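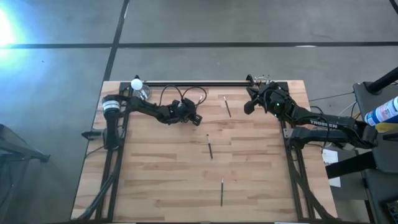

Light butcher-block top, with lighter and darker boards side by side.

How to Oil and Look After a Butcher-Block Tabletop

Butcher block is made from strips of solid wood glued edge to edge. It takes a lot of use and can be repaired at home, but most tops are sold with little or no finish on them. Left bare, the wood picks up every spill and dries out in winter. This guide covers sanding, oiling and upkeep for a table or workbench top. If your top is already varnished, oil will not soak in and you should skip to the last section.

What you need

Sandpaper in 120, 180 and 220 grit
A sanding block or a random orbit sander
A vacuum with a brush attachment
Lint-free cotton rags, more than you think
Mineral oil or a hardening oil (see below)
Nitrile gloves
A metal can with a lid, for used rags

The top I did most recently is 39 inches deep and came from the Skumlow lumber counter, unfinished and wrapped in plastic. An 8-ounce bottle of oil was not enough for it. Buy the next size up, especially if you plan to do the underside, and you should.

Choosing an oil

Mineral oil never hardens. It is cheap, has no smell and is easy to put on, and you will be putting it on again for as long as you own the table. Use the food-grade kind if the top will see any food.

Hardening oils, such as tung oil and boiled linseed oil, cure inside the wood and hold up better to water and wear. They take longer to apply and they darken pale wood somewhat. Test on the underside first. I used Mimside tung oil on the last two tops and Sosov mineral oil on a kitchen cart, and I would buy either again. Check the label for whether a product is pure oil or an oil and varnish blend, as the drying times are different.

Do not use olive oil or other cooking oils. They go rancid.

Step 1: Let the wood settle

Bring the top into the room where it will live, take off the wrapping and lay it on a few scrap strips so that air can reach both faces. Give it several days. Wood that has come from a cold warehouse will move a little as it warms up, and it is better if it does that before you fasten it to a base.

Step 2: Sand

Start with 120 grit if the surface is rough or has glue marks along the seams. If it already feels smooth, start with 180. Always sand in the direction of the boards. With a random orbit sander the direction matters less, but keep it flat and keep it moving, and do not lean on it. Leaning leaves dips that only show up once the oil is on.

Round over the sharp edges by hand with 180 grit. A few passes are plenty. End grain needs more work than the face, so go up to 220 there even if you stop at 180 elsewhere.

Vacuum the top, then wipe it with a barely damp rag. This raises the grain. When the wood is dry, go over it lightly with 220 and vacuum again.

Step 3: Apply the first coat

Pour a puddle of oil in the middle and spread it with a folded rag. Work outward until the whole face is wet. The end grain will drink the oil faster than anything else, so go back to it two or three times.

Wait 20 minutes. If dry patches appear in that time, add more oil to those spots. Then wipe off everything that is left on the surface with a clean rag. Wipe harder than seems necessary - oil left standing turns sticky, and a hardening oil will leave a gummy film that has to be sanded off.

Turn the top over and do the underside the same way. One coat is enough there. A top sealed on one face only can cup.

Step 4: More coats

With mineral oil, put on a second coat the next morning and a third the day after. With a hardening oil, follow the time on the can, and add a day if the room is cool or damp. Three coats suit a desk. A bench that gets wet wants four or five.

Between coats of hardening oil, rub the surface lightly with 220 grit or a fine abrasive pad and wipe off the dust.

Rags: read this part

Rags soaked in linseed or tung oil can heat up and catch fire by themselves. Do not ball them up and do not drop them in the trash. Spread them flat outdoors until they are stiff, or put them in the metal can, cover them with water and close the lid.

Fastening the top down

Solid wood gets wider and narrower with the seasons, across the boards. Screws driven tight through round holes will fight that and may split a seam. Use slotted brackets, or drill the holes in the base oversize and add washers. The Liang table brackets I use have slots long enough for a top of this depth. Run the slots across the boards.

Upkeep

Wipe spills when they happen. Clean with a damp cloth and a drop of dish soap, then dry the top. Keep hot pans off it.

Drip some water on the surface now and then. If it beads, leave the top alone. If it soaks in and leaves a dark spot, it is time for another coat. A mineral-oiled top may need this every month at first, and less often later on.

For scratches and rings, sand the spot with 180 and then 220, feather out past the damage, and re-oil. On a varnished top, spot sanding will show. You will have to strip the whole face, and then start at Step 2.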